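Cold comfort: an afternoon on fridge seals with Chaimae Nasr

3/25/22

Chaimae Nasr has been cleaning out second-hand fridges for the Lindstead reuse shop for two years. Tea first, then straight to it. "Door seals. Everyone wipes the shelves and forgets the seal."

Muck gets in the black rubber, she says. White flecks, dust, crumbs if you're unlucky. Warm water, drop of washing-up liquid, old toothbrush. No bleach, "it goes hard and then you're buying a new one".
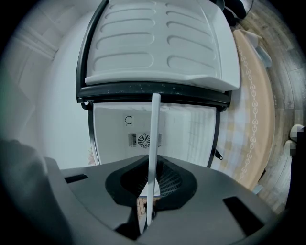
Baltazar Becerra disagrees on the toothbrush. Too stiff, he reckons, and he'd sooner use a cotton cloth wrapped round a butter knife, blunt side in, and go along the folds slowly.

Nasr has heard this before. "Fine, if you've got all day. I give a door 30 minutes, inside and out." The fan grille at the back she does last, dry brush only, plug out. Water in there and thats your fridge gone.

And the smell? Bicarb in a saucer, door open overnight. July is the worst month for it, people switch them off, shut the door and go on holiday.
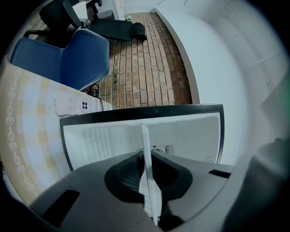 "Then they ring me up and ask can I take it away," she says. "I tell them prop the door with a tea towel. Costs nothing." She stll gets the calls.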